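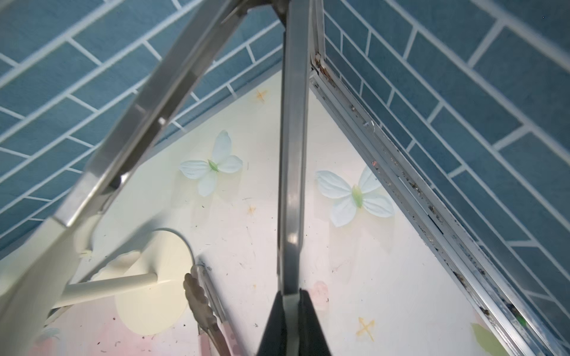 Progress Report No. 6, page 2

Tongs, continued

Readers of the last report will remember that the kitchen task was described as "nearly settled." It has since become a tongs task. The plan agreed with Levance was that the arm would learn to pick up a pair of tongs from the table and hang it on the cream mug tree. We chose tongs because they are cheap, common and hard to break. They are also hinged, shiny and happy to lie at any angle, and the January budget had no line for any of that.

As of May 20, 2023, we have 96 accepted demonstrations, all driven by hand by one of 2 operators. The proposal promised more, and I would like to get the bad news over with on the first page that has room for it. An episode is accepted only if the tongs are picked up, carried and hung without a second try, and if all the camera streams line up in time afterward. The second condition has cost us more episodes than the first. Isamu Hattori rewrote the sync check in January and it became much stricter, to the benefit of the data and the harm of my charts.

What we changed this period:

Start positions. The early episodes all began with the tongs lying neatly parallel to the wall, because people are tidy. The policy trained on them was excellent at tidy tables. Operators now work from a shuffled list of placements, including the ones they dislike.

Clutter. We leave extra tongs lying near the target pair, and the spatula rack stays at the table's edge.

Grip point. Operators had been grabbing whichever part was closest. We now ask for one arm of the tongs, with the loop end left free.

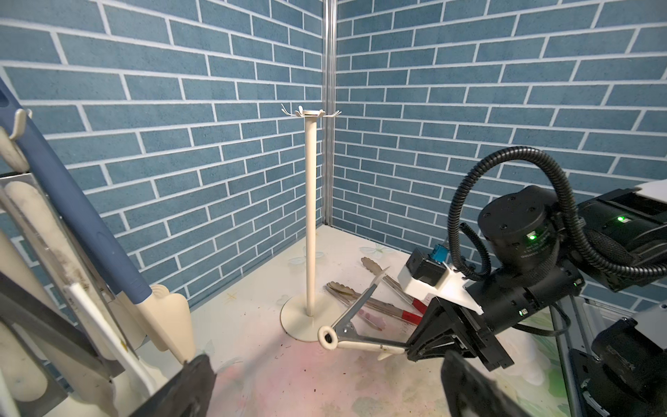
Rocío Restrepo, reading a draft of this page, wrote in the margin that the free loop swings on the way to the hook, and that if we only keep the runs where it hangs nicely we are teaching the arm about luck. She wants the corrected runs kept too, under their own label. I have agreed, partly because she is right and partly because it will improve my totals.

Costs are on plan except for gripper pads, where we have gone through 13 against a forecast of 6. The supplier, Cernum, has offered a harder pad. We will try it on one arm first.

Next period: finish the tongs set, train on it with and without the corrected runs, and send both results to Levance whichever way they come out. The move to the Mostcombe site stays where it was in the schedule. Ladles are still listed as the follow-on task. I have asked that nobody call them easy.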